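Recovering from a snagged cable on the Geum arm

The usual fault goes like this: the arm reaches across the bin, the cable loop catches on something, and the wrist stops with a force error at joint 5. Sorau's manual suggests pressing Resume. Do not press Resume.

1. Hit the stop and keep your hands out of the bin until the drive reads 0.
2. Switch to hand-guide at 2 percent speed. Dae-han Ham once tried 100, and we now own a spare wrist.
3. Back the arm out the way it came in.
4. Check each connector for bent pins, then run the 21-point wrist test.
5. Write it in the log, including the parts that make you look bad.

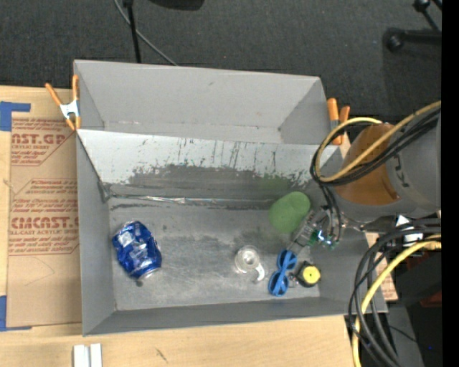

Cable slack is the thing to fix before you restart. Ours failed on cycle 62, having behaved beautifully for 61. Look for anything a loop could hook: the orange-handled clamp on the right wall of the bin sits right behind the yellow cable, and a clamp handle is a very good hook. Turn it outward, re-tie the loop, and run the first pick slowly.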